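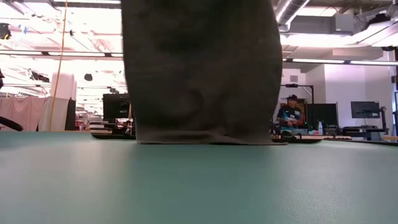
Gündoğdu Laboratory, Soft Materials Group

Release timing in two-arm cloth spreading

Hafiz Chong asked for a longer account of the release results than the paragraph I put in the July group notes, so I am writing them up properly.

The task is plain. A cloth is held up by both grippers, lowered until the hem meets the table, drawn across the surface and let go. Most of our failures come at the last step. If the two grippers open at different moments, the arm that is still holding drags its corner inwards and leaves a ridge. If both open too early, the upper part of the cloth drops onto the lower part and we get a double layer.

Our previous controller, Kadent, released at a fixed height above the table. That works for one cloth at a time. A heavier cloth hangs straighter and wants a later release than a light one of the same size, and the height has to be tuned again whenever the material changes.

The new version replaces the fixed height with a learned release signal. Each arm's wrist view and the head view go through separate encoders, and a small shared network gives one probability of release for the pair. Both grippers act on that single value. The arm motion itself is still the old scripted path.

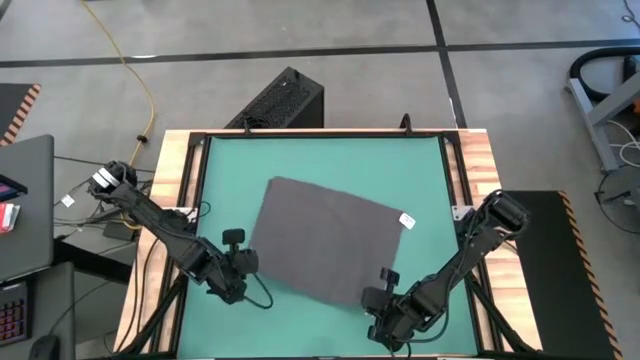
Training used 1562 teleoperated episodes, all recorded on the Eda bench. I labelled the release moment from the gripper commands. In episodes where the operator's hands were out of step, I took the later command for both arms. Taking the mean gave a worse model, probably as it matches neither of the things the operator did.

For the test I ran 40 trials per controller, with the same cloths and start poses. A trial failed if any fold was left when the arms had withdrawn. The fixed-height controller failed 17 times and the learned signal failed twice. Both of those failures were on a narrow strip, where the fingers hide most of the material from the wrist camera just before release. 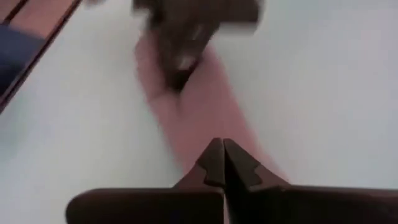 I then dropped each input in turn and retrained. Without the head view, the model releases late and pulls the cloth past its target. Without the wrist views it does well on large cloths and badly on small ones. Motion blur in the wrist stream matters less than I had assumed: adding synthetic blur during training made no difference I could separate from noise.

Two limits should be stated. The table height never changed, so the model may have learned it as a constant. And the scripted path only covers rectangular pieces, which leaves out sleeves and anything with a collar.

The training jobs for a variable table height are queued on Kaltness. The labelling script is in the group repository under release_labels, and the config file next to it has the encoder sizes.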